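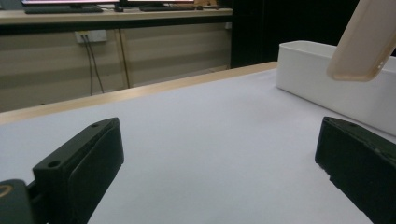 白いテーブルと黒いパーツ

Huvanoの目標ノートを12週間使ってみた感想

はい、買っちゃいました、Huvanoの目標ノート。前に「もう手帳は増やさない」と書いたばかりなのに、です。読み返すとちょっと恥ずかしいのであの記事はそのままにしておきますが、まあ、増えました。

きっかけは夏の終わりに受けたオンラインの講座で、講師の方が「習慣の前に、やめることを決めましょう」と話していたことです。やめることかあ、と思いながら手持ちのノートをめくったら、どれも「やりたいこと」でぱんぱんなんですよ。英語、朝のストレッチ、読書、発信、片付け、貯金。やめることの欄なんてどこにもない。そこで検索して見つけたのがHuvanoでした。出しているのはGriduraというところで、ほかには付せんや卓上カレンダーを作っているみたいです。わたしはこのノートで初めて名前を知りました。

お値段は本体が1,688円。続きを書くためのリフィルが1,378円です。リフィルの話はあとでします、言いたいことがあるので!

まず中身から。サイズはA5で、12週間で一冊を使い切るつくりになっています。一年用じゃないのがわたしには合っていました。一年用の手帳って、五月あたりで真っ白なページが続くと、もう開くのがいやになりませんか? わたしはなります。毎年なってます。12週間ならサボっても傷が浅いし、もうすぐ終わるからあとちょっと書くか、という気持ちにもなれる。

最初に「棚おろし」というページが見開きで四つあって、いま抱えている用事や約束、なんとなく続けていることを全部書き出します。これがけっこうしんどい。わたしは夜の十時ごろに軽い気持ちで始めて、終わったら日付が変わっていました。書いているうちに、半年開いていないアプリの課金とか、返事をしないまま参加しているグループとか、忘れていたものがずるずる出てくるんです。書き終わったあとはぐったりして、そのまま寝ました。始めるなら時間に余裕のある日にしたほうがいいです、ほんとに。

棚おろしが済むと、次は「残す」「減らす」「手放す」の三つに分けます。分け方の基準はノートの中にはほとんど書いてありません。「迷ったら、もう一度ゼロから始めるとしたら始めるかを考えてください」という一文だけ。最初は不親切だなあと思いました。1,688円払ってるんだからもう少し面倒を見てよ、と。でもこの一文が思ったより使えて、いまでは買い物のときまで頭に浮かびます。ゼロから始めるとしたら、このサブスク入る? 入らないなあ、という具合に。

ちなみに、わたしが手放したもののひとつは早起きです。自己啓発系のブログをやっていて早起きをやめるってどうなの、と自分でも思うんですけど、五時に起きた日のわたしは昼過ぎには使いものにならないし、夕方には家族に冷たいし、いいことがなかった。六時半に起きる生活に戻したら、夜に本が読めるようになりました。朝活の記事を楽しみにしてくださっていた方、すみません。しばらく出ません。

毎週のページの話もしますね。見開きの左側に「今週ひとつだけ」という大きな枠があって、右側が日ごとの短い記入欄になっています。日ごとの欄が小さいんですよ、二行しかない。最初の週は書ききれなくて欄外まではみ出していました。でも三週目くらいから、二行に収めるために一日を思い返すのがだんだん楽しくなってきて、はみ出さなくなりました。長い日記が続かなかった人には、この狭さがちょうどいいかもしれません。反対に、気持ちを全部吐き出したいタイプの人にはたぶん足りないです。わたしも仕事でもやもやした日は、別のノートにがーっと書いてから、二行だけHuvanoに移していました。二冊使いになっちゃうのはどうなんだろう、と思いつつ。

「今週ひとつだけ」の枠には、ほんとうにひとつしか書けません。欲張って三つ書いた週があるんですが、どれもできませんでした。その翌週に「歯医者の予約をする」とだけ書いたら、初日に終わってしまって、残りの日はなんだかずっと機嫌がよかったです。目標というより用事だよね、という声が聞こえてきそうですけど、三か月先延ばしにしていた歯医者ですからね。わたしの中では大ニュースです。

それから、巻末に「21日チャレンジ」というおまけのページが付いています。小さな丸が21個並んでいて、やった日に塗っていくあれです。正直に言うと、ここはいまいちでした。丸を塗るページってほかのノートにもたくさんあるし、本編が「減らそう」という内容なのに、最後に急に「さあ毎日やろう!」と言われるので、あれ、話が違わない? となる。わたしは八日目で止まって、そのままです。塗りかけの丸がこっちを見ているようで落ち着かないので、上から付せんを貼りました。もし次の版が出るなら、このページは無地のメモにしてほしいなあ。Griduraの方、もし読んでいたらお願いします(読んでないと思うけど)。

紙について。前に使っていたHämmerliのノートと比べると、Huvanoのほうが少しざらっとしています。Hämmerliはつるつるで、ゲルインクのペンだと手の横でこすってしまうことが多かったんですが、Huvanoではそれがほぼなくなりました。わたしは左利きなので、これはかなり大きい。ペンはKornumの細いほうを使っています。裏うつりはしません。ただ、蛍光ペンを引くと裏からうっすら見えます。気になる人は色鉛筆がいいですよ。わたしは途中から色鉛筆にしました。削るのが面倒で、結局あまり色を使わなくなりましたけど、それはそれで見やすいです。

開きぐあいは、はじめのうち固いです。真ん中あたりのページまでいけば平らになりますが、最初の二週間は左手でぐいっと押さえながら書くことになります。左利きだと押さえるのは右手か。とにかく押さえます。表紙はやわらかめで、かばんの中で角が丸まりました。持ち歩くならカバーがあったほうがいいです。A5の汎用カバーに入れてみたらちゃんと入りました。ペンホルダーは付いていません。しおりひもは一本付いていて、ちょっと短い! ページの下から指でつまめるくらいしか出ないので、奥に入り込むと探します。地味にいらっとするポイントでした。

さて、リフィルの話です。本体が1,688円で、リフィルが1,378円。差がそんなにないんですよね。リフィルと聞いて、わたしは中身だけ安く買い足せるものだと思っていたんですが、届いたのは表紙が紙になって棚おろしのページが半分になった、ほぼ同じ冊子でした。しかも、二冊目こそ棚おろしをしっかりやりたい気持ちになっているんです。一冊目で勝手がわかっているから。なのに見開きが二つしかない。これなら本体をもう一冊買えばよかったな、というのがわたしの結論です。リフィルが向いているのは、週のページだけあればいい人だと思います。

使う前と後で何が変わったか、というのをレビューではよく聞かれるので書いておきます。人生は変わっていません。年収も体重も、残念ながらそのままです。変わったのは、人から何か誘われたときに、返事を一晩待ってもらえるようになったこと。前は「いいですね、やります!」と即答して、あとから布団の中で後悔していました。いまは「明日お返事しますね」と言えます。そのあとで週のページを開いて、今週のひとつを見て、入る余地があるかどうか考える。だいたい入りません。断るのはまだ下手で、メールの文面を何度も書き直しますけど、それでも前よりは早く送れます。

そういえば、途中で十日くらい書かなかった時期もありました。十一月に入ってすぐ、風邪をひいて寝込んだときです。いつもならそこで終わるんですが、Huvanoには日付が印刷されていないので、治った日から続きを書けばいい。空白のページができないだけで、こんなに戻りやすいのかと驚きました。日付を自分で書くのが面倒だという口コミも見かけましたが、わたしはこっちのほうが好きです。週のはじまりも好きな日にできるので、シフト勤務の方にもいいんじゃないかな。

あと、これは使い方の話ですが、わたしは家族に棚おろしのページを見せました。見せるつもりはなかったんだけど、食卓に開いたまま置いていたら読まれていて。そうしたら「週末の作り置き、これ減らしていいんじゃない?」と言われたんです。わたしは家族のために続けているつもりで「残す」に入れていたのに、家族のほうは、作りたてのうどんがいいと思っていたらしい。なんだそれ! と最初はむっとしましたけど、翌週から作り置きを半分にしたら、休みの日の午後がまるっと空きました。ひとりで書いていたら気づかなかったので、見せられる相手がいる人は見せてみてもいいかもしれません。見せたくない項目は別紙でどうぞ。

おすすめできる人は、やることリストが長すぎて読むのもいやになっている人。それから一年手帳を途中で放り出したことのある人。あんまりおすすめできないのは、目標がもうはっきりしていて、細かく進み具合を管理したい人です。数字を記録する欄や表はほとんどありません。資格の勉強の計画なら、別のノートのほうが使いやすいと思います。夢を大きく描いてわくわくしたい人にも、ちょっと地味かもしれない。写真を貼るようなページもないですし。

星をつけるなら五つのうち四つ。減らしたひとつは、リフィルと、しおりひもの分です。二冊目は来週から本体のほうで始めます。買ったリフィルは妹にあげる約束をしました。棚おろしが二見開きで足りるのか、感想を聞けたらこの記事の下に書き足しておきますね。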